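Home / Reviews / Wildlife watching

Branero 8x binoculars: a very happy few months of staring at birds

11 May 2023

I should say up front that I came to wildlife watching through videos. Otters holding hands, a moose in somebody's swimming pool, that sort of thing, and I would watch them over breakfast and send them on to everyone in the family whether they had asked for them or not. It was only in January, when my old pair of binoculars finally lost a screw I couldn't find in the carpet, that I decided to spend some proper money and go and look at the animals myself.

I tried three pairs before settling. The Oshima was lovely to look through but so heavy I had a sore neck before lunch, and the Tovarum (a gift, so I feel a bit mean saying it) had a focus wheel as stiff as a jam jar lid. The Branero felt right as soon as I picked it up. It sits nicely in the hand, the wheel turns with one finger, and the eyecups twist out and stay out, even when you wear glasses like I do and are forever bumping them.

We took them to the Erkach wetland, where there is a boardwalk and a little hide with a bench, and I honestly can't remember a nicer morning! A heron had parked itself on a log with two turtles, and every time it shifted its feet the turtles shuffled along too, like people making room on a bus. Without the binoculars it was a grey stick and a couple of lumps. With them I could see the heron's eye, and the mud on the nearer turtle's shell, and I laughed so much that the other people in the hide started looking over to see what they were missing.

Colour is very good, I think, especially the greens and that rusty brown you get on ducks. There's a bit of purple fringing if you look at a dark bird against a bright sky, which bothered me for the first week and hasn't since. In poor light they hold up until dusk, then go mushy quite quickly. If you're mostly after owls you'll want something bigger.

Now the grumbles. The neck strap is thin and scratchy and I swapped it for the one off my old pair. The lens caps are attached by little rubber loops which come off in your coat pocket, and I have already lost one and found it again in the laundry. The case is fine but only closes if you fold the strap a certain way, and I still get it wrong about half the time, muttering away in the parking lot while everybody else heads for the café.

They've been rained on twice and dropped once, onto grass, thank goodness, and they still focus as sharply as ever. My neighbour borrowed them for a weekend to watch a fox family under her shed and was rather slow giving them back, and I take that as a second favourable review.

Would I buy them again? Yes, happily, and I'd put a few dollars aside for a better strap at the same time.

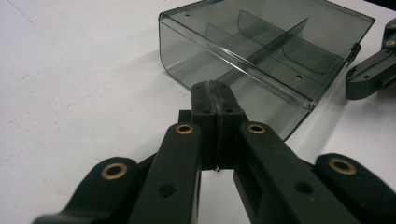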